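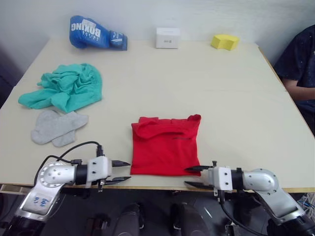 Unit 3: Reading a Household Inventory

Household lists are among the most useful sources for the study of daily life. Students should ask who made the list, for what purpose, and what was left out. Clothing is often under-recorded — everyday garments had little resale value.
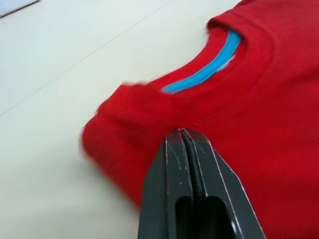

Linen, by contrast, was usually counted with care. The Cusdale list runs to 143 entries, of which only 2 refer to working dress.

Set reading: Katsaros, chapter 2; Oosthuizen, pages 100 onwards.

Written responses should be sent to Dr Halvorsen by Dec 13, 2020.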